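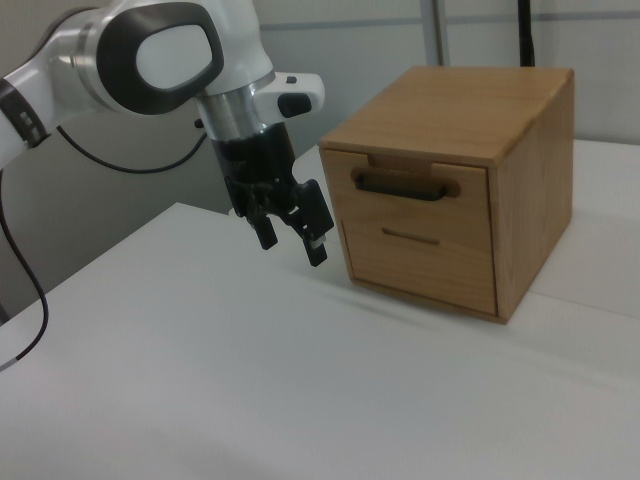

**Rania Khasawneh**

## Laser printer drops off the network after sleep

The office printer gets its address from the router by DHCP. After a few hours idle it wakes on a different address and every PC reports it as offline. Restarting the printer doesn't help. Removing and re-adding it does, until the next time. There are 6 PCs on Windows 11, all wired. The router is the one Trirkum supplied in August. How do I stop the address changing?

---

**Lysenko**

Reserve the address on the router.

1. Print the network page from the printer's menu and note the MAC address.
2. In the router, open LAN > DHCP > Reservations and add that MAC with a free address, e.g. `192.168.1.20`.
3. Power the printer off and on.
4. On each PC, open Printer properties > Ports, add a Standard TCP/IP port for the new address and tick it.

Untick "SNMP Status Enabled" under Configure Port if it still shows offline while printing normally.

---

**Bukus**

Same here, I just turned sleep off. Uses more power but works.

---

**Tonarar**

Lysenko's steps are right. Check the lease time as well, ours was set to 3 hours. If you set a static address on the printer instead, keep it outside the DHCP pool or you'll get a clash.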